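Pidby Reports Bag Handoff Method Trained Without Robot Time

Learned policy moves soft packaged goods between two grippers

Pidby today released results from Stovel, a research method for teaching two-gripper handling of soft packages. The method learns from demonstrations recorded with hand-held grippers and does not require a robot during data collection. A technical report and the training code are available from the company on request.

Bags are a known weak point for automated picking. A sealed snack bag changes shape when it is lifted, its contents settle toward one end, and its printed film reflects light in ways that disturb depth sensing. Systems tuned for boxes and cans often grip a bag in the wrong place or close too hard on it. Passing the bag from one gripper to another adds a second problem: the receiving fingers must close on a surface that is still moving.

Stovel treats the handoff as a single two-handed skill. Each demonstration is recorded from the point of view of the grippers, along with finger opening and the relative position of the two tools. The policy is trained to predict short sequences of motion for both sides at once, so that the giving gripper holds until the receiving gripper has closed.

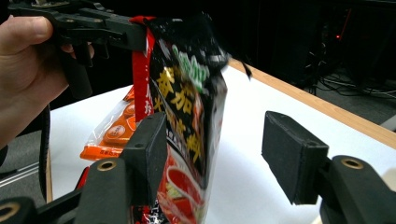 The training set consists of around 3000 demonstrations covering 349 packaged products. Another 37 products were kept out of training and used only for testing. Product selection was weighted toward glossy film, crinkled edges and packages with uneven fill, as these produced the most failures in earlier work at Pidby.

The main finding concerns timing. In the company's earlier approach, the 2 grippers were controlled by separate policies that exchanged a ready signal. Most dropped bags in that setup were traced to early release. Training both sides together removed the signal and lowered the number of drops, including on the held-out products. The gain was largest for bags held by the top edge, where the lower part swings freely.

A second finding concerns the recordings themselves. Demonstrations that included a failed first grip and a correction were more useful than clean ones alone. Removing them from the training set made the policy slower to recover after a poor grip.

Several limits remain. The method has not been tested on open bags or on packages heavier than those in the training set. Clear film is still harder than printed film — the report gives separate results for each. Handoffs at full conveyor speed were outside the scope of the study.

Work on the next version of Stovel is under way and will add a force reading at the fingertips. Pidby expects to begin tests on a mixed-goods packing line in April.

About Pidby

Pidby develops learning methods and tools for the automated handling of packaged consumer goods.

This website uses cookies to improve your experience. By continuing to browse, you agree to our use of cookies. Accept | Manage settings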